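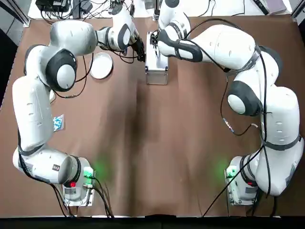
Gualtiero Gentile had the case on the table before his coat was off. Silver, aluminum, metal corners, latches. Not big. Smaller than he remembered, and he'd remembered it for 30 years.

The key had come in the mail from Skindden. No note. A brown envelope, his name spelled right for once, and a receipt from the storage place with a number on it. 157. So he'd gone. What else was he going to do. Drove out there in the rain with the heater broken, signed a form, and the girl at the counter slid it across like it was somebody's lunch.

"That's all?" he'd said.

"That's the unit," she said. "One item."

One item. His sister had paid every month on a whole unit for one item.

Now he stood it up on end. Then sat down. Then got up and closed the blinds, which was stupid, the window looked out on the wall of the Maksymiv building and always had. Left them closed anyway.

Phone buzzing. Mulalex. They'd be wanting the house papers again, page after page, initial here and here. He turned it face down.

He shook the case a little. Something slid. Something else didn't.

When they were kids it had lived under her bed. He wasn't allowed. She kept the key on a shoelace around her neck, even swimming, and every summer the lace went green and she got a new one. He'd asked her once what was in it and she said teeth. He believed that for a long time. Longer than he'd admit to anyone.

Then the year she left for Susness she took it with her. One bag and the case. Dad stood on the porch with his arms crossed and said she'd be back by May. She wasn't. Postcards for a while, then calls, then calls at Christmas. Then a lawyer.

The phone again. He let it go.

Key in. It didn't want to turn. He tried it the other way, tried it with a drop of cooking oil, got oil all over his fingers and on the table and wiped it with his sleeve. Good shirt too. Come on. Come on. It turned.

Latches next. The left one popped right up. The right one fought him and he cut his thumb and swore and it let go.

He didn't lift the lid. Went and ran his thumb under the tap. Stood there watching the water go pink, then clear. Put the kettle on. Took the kettle off. He was sixty-one years old and afraid of a box.

Fine.

He laid it flat and opened it fast, like pulling a bandage.

Money on top. Old bills, a rubber band gone so brittle it broke when he touched it. He counted it twice standing up. 2,772 dollars. An odd sort of number. He counted it a third time and then quit, becuase his hands weren't steady.

Under the money, a shoelace. Green.

Under that, his letters. He'd written her that first year, all that first year, every week, in pencil, about the dog and the truck and Dad not talking at supper. She never wrote back to a single one and he'd figured they never got there. 83 of them. He knew because she had numbered the corners, in ink, in her small slanting hand, and every one had been opened neat along the top with a knife.

He read number 12. The dog had eaten a glove. He laughed out loud, alone in the kitchen, and it came out wrong.

And in the corner, what had been sliding around — a matchbox. He held it to his ear and rattled it. He knew already. He knew before he pushed the little drawer open with his cut thumb and tipped it out in his palm.

Teeth. Baby teeth. Hers and his both, he supposed, theer was no telling whose was whose. One had a chip in it. That was his, the porch step, he'd been six.

"You said," he told the case. "You did say."

The phone was going again on the counter. He picked it up this time, still with the teeth in his other hand.

"Yes," he said. "No, I'm here. No. I was just looking for something."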